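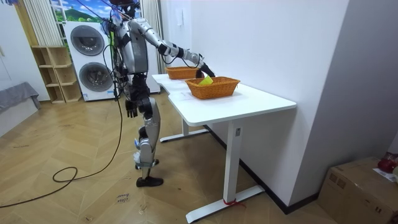 Multura - progress report, May 27, 2021

Since January we have recorded 565 usable examples for the basket task, against a target for the whole period of 200 per month. We are behind. Most of the lost time went on recalibrating the right hand, which took 10 working days.

Each example covers one reach into a basket on the desk for a small item. We vary the item and where the basket stands, and label every attempt the same day - failed grasps are kept and marked as such. A further 60 were thrown out for faulty timing data.

The first training run used the Rurkari set only. The Kakau set is still being checked and will go into the second run.

Spending is within budget. We ask that the remaining equipment money be moved to operator hours.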